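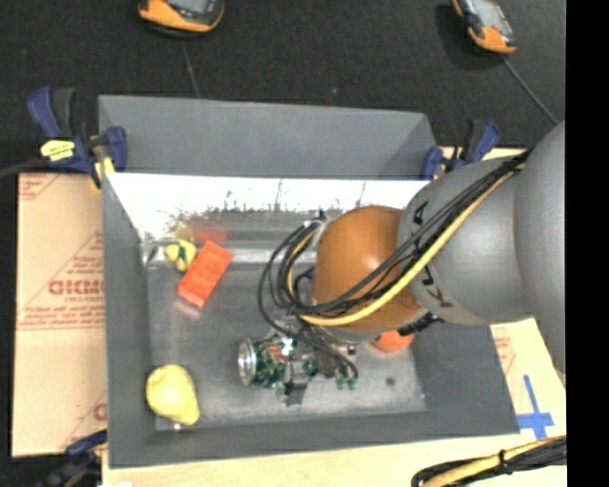

The arm over the picking bin at the Nistport workshop, with the gripper down at the drinks can.

Bin picking: where the shared arm has got to

July newsletter, workshop projects
By the arm group
2 comments | 20 shares

Members who only come in for the wood bench have been asking what the arm in the back bay is for, so this is a short account of the build so far and what is left to do.

The aim is modest. We want the arm to take mixed objects out of a bin, one at a time, and put them in a tray beside it. The objects are ordinary and not sorted in any way. There is a drinks can, a yellow pear shape, an orange-red block and a few smaller things, and they get tipped in however they fall. The can is the hardest of the lot to pick when it is on its side, as it rolls if the first finger touches it before the second one does. The pear is a nuisance when it ends up in a corner against the wall.

The bin has had the most work. The first one was a storage tub and it slid across the table every time the gripper brushed the side. The present one has tall thin walls that lean in towards the floor, and it is held to the table with clamps at the corners. Please leave these where they are. If a clamp is moved, the bin shifts, the saved positions are wrong and the whole thing has to be measured again, which takes most of an evening. There are spare clamps on the rack by the door for anyone who needs one.

The far inside wall is white and takes a lot of light. It is also scratched and smudged along the lower part. We had trouble with reflections of the brighter objects in it, and the picking program (we call it Dokau) sometimes reported a second block where there was only the one. We have tried a lamp at a lower angle and this helped a little. A matt lining is the next thing to try. If anyone has an offcut of thin matt sheet, grey or black, please leave it on the arm group's shelf with a note on it.

Cables are the other job. They run along the outside of the arm and hang in loops near the gripper before going down to it. The loops have to be long enough for the wrist to turn fully, but when they are too long they drop into the bin and get in the way of the fingers. We have shortened them once and then had to let some length back out. A guide bracket has been drawn up and will be printed when the large printer is free. The design is called Tsuchiya in the shared folder, after the name of the file it was started from, and it fits the rounded joint cover without any drilling.

The gripper fingers wear at the tips. We are on our second pair. The new ones are a little narrower, which makes it easier to get down beside an object that is close to the wall, but they mark soft things more. We would like to try a rubber facing.

On the software side, Dokau now keeps a log of every attempt. The plan is to reach 1000 logged attempts with the present bin before changing anything else, then 3000 with the matt lining in place, so that the two can be compared fairly. Each attempt is marked as a pick, a drop or a miss. A session is normally 20 attempts, after which someone tips the objects out and puts them back in. It is a dull job and we would be glad of more people to share it. No programming is needed.

Some rules for the bay. Keep hands out of the bin while the arm is powered, even if it has stopped moving. Do not rest tools or cups on the table. The blue tape cross on the board next to the bin is to stay put, and so is the board. If the arm stops partway through a session, press the stop button and write down the time, then leave it for one of the group to look at.

We have been offered a place at the Dretberg open workshop later in the year and would like to take the bin and the arm along if they can be moved safely. A travelling base is needed for that, and the drawings are pinned up by the kettle for anyone who wants to comment on them. The group meets at 7 pm in the back bay, and the dates are on the board.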